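Do those fruit-saver sachets do anything at all?

Posted in Kitchen & Food Storage
January 27, 2023
Viewed 3468 times

Nandini Ramasamy

My sister-in-law signed us up for Priko, the little packets you toss in the fruit drawer that are supposed to soak up the ripening gas so everything "stays fresh up to three times longer." Three times longer than what, the website doesn't say. A year of refills comes to $122, and it renews by itself in February unless I cancel.

I've had them in the drawer since before the holidays and I can't tell any difference. We go through a fair amount of small fruit here, mandarins and kiwis mostly, and bananas when they're cheap.
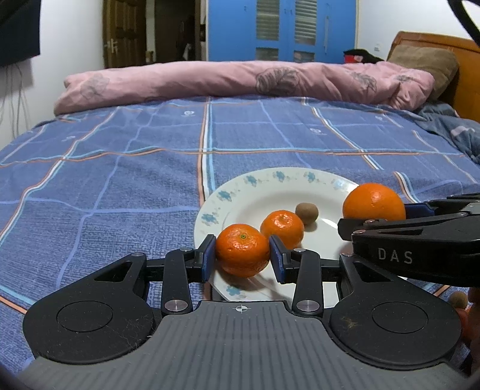 The bananas still go brown on the same schedule as ever. The kiwis maybe lasted a bit longer, but they were also rock hard when I bought them, so who knows. My husband says the drawer smells better, but he said that the first day too.

I asked the company for test results and got a PDF with one graph and no numbers on the side. I also noticed that half the reviews use the phrase "game changer for our family," which makes me wonder who wrote them. Before I cancel, is there any real science in this, or is it a bag of cat litter with a logo? And does it matter what kind of fruit you keep?

Dinesh Suvarna

We use these and love them!! Berries last forever. Don't listen to the haters, just remember to change the packet. Flitix makes one too and it's cheaper but I haven't tried it.

Radomír Machala

The gas is real. It's called ethylene, and plenty of fruit gives it off while ripening. Commercial storage rooms do control it, and one way is to pass the air over potassium permanganate, a purple chemical that breaks ethylene down. Many home sachets use the same thing soaked into beads of clay or zeolite. Others use plain zeolite or carbon, and for those I'd want to see a lot more than a graph with no numbers.

Where I stop believing the box is the jump from a sealed storage room to a kitchen drawer. You open the drawer several times a day. The packet is small, the air moves around it, and a few ripe apples can put out gas faster than it gets cleaned up. It may help a little. "Three times longer" I would want in writing, with the fruit named and the temperature given.

It does matter what you keep. Kiwis react to very small amounts of ethylene and go soft early if you store them near apples or ripe bananas, so if the packet does any good, that's where you'd notice. Mandarins and other citrus don't keep ripening after they're picked the way a banana does. What usually gets them is mold or drying out, and ripening gas has little to do with either one.
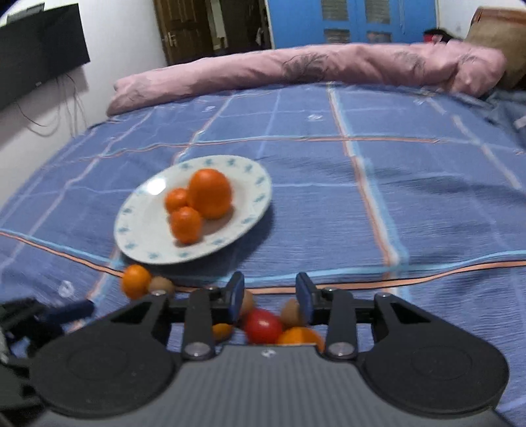

Loose small produce.

You can test it for the price of a bag of fruit. Buy hard kiwis from the same bin and split them between two containers with lids, one with a sachet and one without. Keep both on the same shelf of the fridge and squeeze them every few days. Have somebody else do the squeezing who doesn't know which is which — this part matters more than people think. If the two lots soften together, cancel.

Also read the refill instructions. The one brand I tried said to replace the packet every month and then mentioned, in much smaller print, "sooner in normal use."

Nithin Kulkarni

Cancel it. I paid for these for a year when we lived in Stasevton and the only thing that ever helped was moving the apples to their own drawer. Free. Buying less fruit at a time helped too, though my kids would not agree.

One more thing, check how they handle the cancellation. Mine had to be done by phone, and then they offered me half off, and after that a free month. If the stuff worked so well I don't see why they'd be so scared of letting me go for one winter.

Nandini Ramasamy

Thanks, Radomír. I'm doing the two containers this week, and my husband gets to be the squeezer. He doesn't know yet. Dinesh, which berries, and did you ever try them without the packet?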